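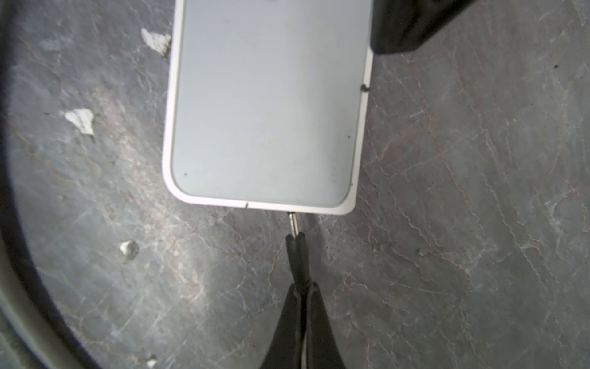 Call for participants: two weeks without your phone in the bedroom

We are looking for adults in and near Athumani who sleep with a phone within arm's reach and would be willing to leave it somewhere else for a while. If you have ever picked it up at two in the morning to check the time and found yourself still reading forty minutes later, then you are very much the sort of person we would like to hear from (and you are in good company, as most of our team would qualify too).

The Ronuvus Sleep Diary Project has been collecting handwritten sleep diaries for a good while now. So far 1037 people have sent theirs in, and we have read every one of them, coffee stains and all. For this next round, which starts in November, we would like to hear from households as well as people living alone, from shift workers, from new parents, from retired folks who nap after lunch, and from anyone who is sure they sleep just fine.

What you would be doing

For the first week you change nothing at all. You keep a short paper diary, morning and evening, and it takes five minutes or so once you get the hang of it. For the next two weeks your phone spends the night outside the bedroom, anywhere you like: the kitchen, the hall, a drawer. We lend you a plain alarm clock, and you go on filling in the diary. At the end you come in for a relaxed conversation with one of us, usually an hour, with tea and something to eat.

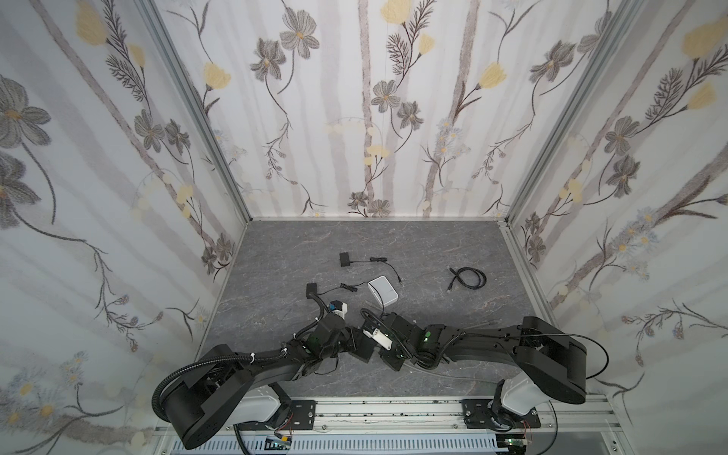

Small electronics laid out on a dark gray, marbled surface.

Who can take part

You should be 18 or older, own a smartphone, and be comfortable writing in English. Please don't sign up if you are on call overnight or if someone relies on being able to reach you by cell phone while you sleep. If you have a landline, though, do get in touch, and we can talk it over. You don't need to have trouble sleeping, and you don't need to give us anything from your phone. We won't ask to look at it.

What you get

Everyone who returns a finished diary receives a $60 gift card, and you may keep the alarm clock. Bus fare to the closing conversation is paid back on the day, so hang on to your ticket!

How to sign up

Write to Baldur Hauksdóttir at the Ronuvus office, Room 2976, Viser Building, Athumani, or call the front desk and ask for extension 1180 between 9 a.m. and 4 p.m. Tell us your name, the best way to reach you, and a line or two about a normal night at your house. Baldur answers everybody personally, so please allow her a few days.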